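In praise of the tablecloth on an ordinary afternoon

Somewhere along the way we decided that a cloth on the table means company. I grew up with that rule and I'd like to argue, cheerfully and at some length, that it should go!

A textured cloth is the best thing you can do for a plain table. I mean the waffle kind, with all those little raised squares you end up running your thumb over while the water heats. Put one down at three o'clock and a cup of tea and a couple of wafers feel like a proper break (I have tested this through most of February, with great dedication). It softens the clatter of cups, too, and crumbs look perfectly at home on it.
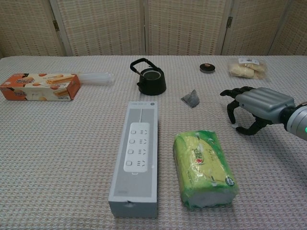
My friend Solveig Söderlund disagrees. She says a cloth is one more thing to wash, and she has 13 of them folded in a drawer to prove how rarely she bothers. Thirteen! I told her to pull out the palest one and leave it on for a week, stains and all. Pale gray forgives a lot more than bright white does.

The other half of my case is the small black kettle. A squat one with a tall handle looks good from any chair, so why keep it hidden in a cupboard between uses? The same goes for cookies in their box. I used to decant mine onto a plate with a doily - an extra dish to wash, and they went stale faster. Now the box comes to the table and people help themselves.

Solveig has promised to try it. She has already asked whether she's allowed to iron the thing first, and I said no.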